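Airline moved my flight by a day and now says voucher only - can I still get cash back?

Travel > Flights > Changes and refunds
Posted by seat31f, 2020-04-03

Booked in February, Cesex from Filtow, one stop, one checked bag. Paid 154 dollars plus the bag. Booked it thru Jelulix because it was cheaper than the airline's own site. Got an email last night saying "your itinerary has been updated" and the second leg now leaves the next morning. So overnight in the connecting airport, on my own dime I guess??

Called Cesex, on hold 40 minutes, they said call Jelulix. Jelulix chat says voucher only, non-refundable fare. Don't want a voucher. Don't know when I'm flying again.

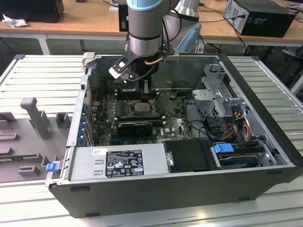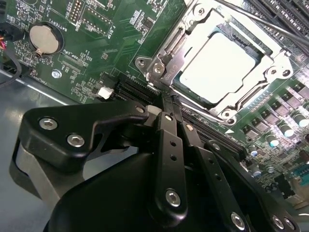
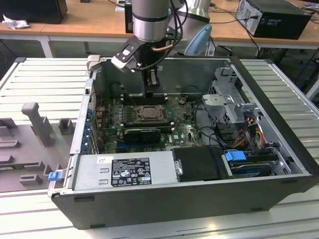

bagtag_blues
Did you click the accept button in the email? Don't click it. Whatever you do. Once you accept the new times they treat it as you agreeing to the change and you're a lot worse off. Also which leg did they move, just the second or did the first one shift too?

seat31f
No, didn't click anything. Just the second leg. First one is the same flight number, same time. Bag fee was separate, paid on the Cesex site after, so no idea who I ask for that.

2 answers

slowtaxi
Accepted by seat31f

OK so non-refundable means you can't back out because YOU changed your mind. It's a different thing when the airline changes it. A next-day departure is a big change by pretty much anyones standards and you should push for the money.

Where to look - go to the airline's conditions of carriage, not the FAQ page. The FAQ is written to steer you to the voucher. Look for "schedule change" or "involuntary refund". That second one is the phrase you want. Use it on the phone, use it in chat, put it in the subject line if you email. The agent has a code for it and a lot of them won't offer until you say it.

Now the Jelulix part. Since they took your card the ticket refund goes back through them, annoying but normal. What worked for me with a different agency:

First get Cesex to say in writing that the ticket can be refunded. Chat is fine, save the chat. Ask them to put a note on the booking.
Then go to Jelulix with the airline's booking reference (six characters, it is not the Jelulix order number, people mix these up all the time) and tell them the carrier has approved an involuntary refund.
If they say they'll keep a service fee, read what you agreed to. Might be in there, might not. Mine was and I ate it.

Bag fee - you paid Cesex directly so you claim from Cesex directly. Separate form. Keep that receipt, it'll have its own number. They won't refund it automaticaly even if the ticket goes through.

Timing: everyone is swamped right now. Don't expect a week. Mine took long enough that I'd stopped checking and then it was just there on the statement.

If both of them stonewall you, dispute it with your card company. But do it last. Once a dispute is open the airline may just stop talking to you. And have everything saved before - original itinerary, the change email, both chats.

Rules depend on where you're flying from and to, btw. You didn't say. Flights to or from the US, the DOT has a complaint form, free, takes ten minutes.

Comments

seat31f
Within the US both legs. Found the schedule change bit, it's in there, buried way down. Trying the chat again tonight.

slowtaxi
Good. Screenshot that page too, they edit those.

jakubowski_travel_desk

Take the voucher!! I know, I know. But I took one from Cesex and they threw in 2,000 bonus points, and it was in my account the same day. Refund you could be waiting forever. Check the expiry date and whether it covers bags and taxes or just the base fare. Mine only covered fare. And it's usually only good for the same passenger, so you can't give it to your sister or whatever.

Also ask if they'll just put you on a different flight the same day. There's often one and the system didn't pick it. Free usually if they made the change.

Comments

bagtag_blues
He said he doesn't want a voucher. And 2,000 points gets you what, a magazine?

jakubowski_travel_desk
Just giving options. Same day rebook is still worth asking.

seat31f
Asked about same day, nothing with seats. Thanks tho.

windsock9
Does any of this work if you booked with part voucher part card? Had a 20 dollar credit from last year on mine, same route, same email as OP.

slowtaxi
Card part goes back to the card, credit part normally comes back as credit. Ask them if the old expiry date still applies, sometimes they'll extend it if you ask. Better to start your own post with the details though.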